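Finish for a butcher block bench top?

Forum: Shop Furniture and Fixtures
Replies: 10

rabbetplane_ed
I'm putting a butcher block top on a new bench and can't settle on a finish. The slab is from Rirkow, their plain glued-up strip stock, 25 inches deep, bare wood as delivered. The bench will see glue-ups, some hammering, and a fair amount of leaning on it with a coffee.

My last top had nothing on it at all and every glue drip took a chunk of wood with it when I scraped. I don't want to do that again. On the other hand my father put a heavy film finish on his and you couldn't hold anything still on it.

So, oil, hardwax, or some kind of varnish? I have a quart of Wimidik oil left over from a table, and would like to use it if it's not a bad idea.

tomasina_k
Use the oil. Wipe it on, leave it 25 minutes, wipe off everything that hasn't soaked in. Next day do it again. Two coats is plenty for a bench. When it gets ugly, scrape it and put on another coat. A bench top is a consumable.

Panya Chuensuk
I would go the other way. I've used water-based varnish on three benches and I'm not going back to oil. Oil does very little against water or glue. It looks good the first month and after that you have gray rings wherever a can sat.

My schedule: sand to 120, one thinned coat, scuff, two full coats, satin. Do the underside and the ends the same number of times. If you only coat the top, the slab takes on moisture from below and cups. I had one cup badly enough that a straightedge rocked on it, and that was a thick slab.

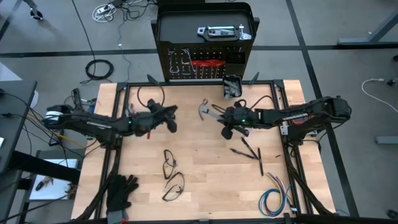

The ends matter most. End grain drinks finish, so give it an extra coat before you start on the faces. And don't use gloss. Gloss shows every dent and throws the ceiling lights back in your eyes when you're trying to follow a pencil line.

tomasina_k
Three benches in how many years? I've had one bench for a long time and it's still flat, with oil on it. Varnish chips when you hit it. Then water gets in at the chip and you have a dark spot under the film that you can't get to without stripping the whole thing.

Panya Chuensuk
Three because I moved twice and left them behind. None of them failed.

It chips if you put on too much. Two or three thin coats won't. I'll agree that a repair is easier with oil.

lowgear
Hardwax user here. I've got Callitz on mine, the matte one. It's in between. Glue pops off with a putty knife, and you can patch a spot without redoing the rest. The downside is price, and you have to buff it hard or it stays tacky for days.

More important than any of this is how you fasten the top. Mine was screwed tight through the frame on both long sides and it split along a glue line the first winter. If you're on a metal frame, slot the holes across the grain and use washers. Snug, not cranked down.

rabbetplane_ed
Good point on the slots. I'm on a steel frame and the holes are plain round ones. Would it be enough to drill the back row oversize and leave the front row as is?

lowgear
Yes. Fix the front edge and let the back move. That's what I should have done.

oldfield_mill
What grit are people sanding to? I see 220 on the can and 120 here. I did a top at 320 once with oil and it hardly took any.

Also, nobody has mentioned flattening first. Those slabs come off the line with a bit of step between the strips. I ran a card scraper over mine for an evening before any finish and it was worth doing — you feel every ridge later when you slide a board across.

tomasina_k
120 for me, 150 if I'm feeling patient. Agree on 320, it burnishes the surface and the oil sits there.

One safety thing for the original poster. Lay your oily rags out flat outdoors to dry, or put them in a metal can of water with a lid. Don't ball them up in the trash.

Panya Chuensuk
I'll write out what I'd do in your place, and you can swap in the oil at step 4 if tomasina has talked you into it.

1. Let the slab sit in the shop for a week on stickers, so air gets to both faces.

2. Scrape or plane the steps between strips. Check across the width with a straightedge as you go.

3. Sand to 120. Ease all the edges with a block. Vacuum, then wipe with a damp rag, let it dry, and knock down the raised grain.

4. Finish the ends first, then the underside, then the top. Same number of coats on both faces.

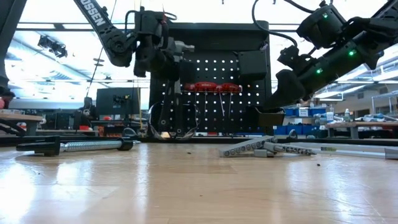 5. Open up the back row of holes in the frame and fasten the top with washers. Snug by hand.

6. Leave it alone for a few days before you put anything heavy on it. Longer if the shop is cold.

rabbetplane_ed
Thanks all. I'm going with the oil, mainly because I already own it, and I'll do both faces. If it's gray by September I'll scrape it and try the varnish. Still need to get a bigger bit for those holes.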